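What Does a Small Business Get From an Online Visibility Score?

Vadoseo sells a monthly visibility report to small firms: one score, a few charts and a list of things to fix. Its founder agreed to talk to us for 45 minutes one morning in February. We had read several of the reports beforehand, and most of our questions were about the score.

The score runs from zero to 383. Why 383?

"It's the number of checks we run on a site and its listings," the founder said. "Each check is worth a point."

So a missing phone number counts the same as a slightly long page title?

"At the moment, yes. We've talked about weighting them. Clients like that it's simple."

We asked whether a higher score brings in more customers. The founder said that clients who improve "generally see more inquiries." Asked for the figures behind that, the founder mentioned a survey of users. It had gone to all 227 paying clients, and nine had replied.

"I'd call it encouraging," the founder said. "I wouldn't call it proof."

The sales page calls it proof. When we read the line back, there was a pause, and then a promise to look at the wording. It was still there when we finished writing this up.

One of the nine was Batham, a furniture repair shop that takes most of its bookings by phone. Its owner told us separately that calls had gone up after the first report. The shop had also put a new sign on the main road that month. "Could have been either," the owner said. "I kept paying because it was cheaper than finding out."

The founder didn't dispute this. "Small firms change five things at once. We can't ask them to hold still for our benefit." Fair enough, but then it's hard to see how the report can claim the increase as its own, and the Batham case study on the website doesn't mention the sign. 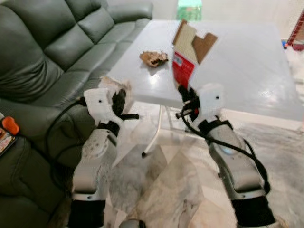 What it costs to leave

Contracts run for a year and renew by themselves. Nurko, a bookkeeping firm, told us it missed the cancellation window and paid for months of reports it didn't open. The founder said the renewal date is "clearly stated in the terms," and then agreed that most people don't read the terms. A reminder email is planned. We asked when, and were told "soon."

We also asked about Xie, a rival tool that gives away a similar list of checks. What does a paying client get that a Xie user doesn't?

"Somebody to call," the founder said. "You can ring us and a person will go through the list with you."

How many clients do ring?

"Not as many as should."

That was the most useful answer we got. The phone support may well be worth having, and the owner at Batham spoke well of it. The score is another matter. If you're thinking of signing up, ask for a month without a contract and write down where each new customer heard of you. A notebook by the till will do.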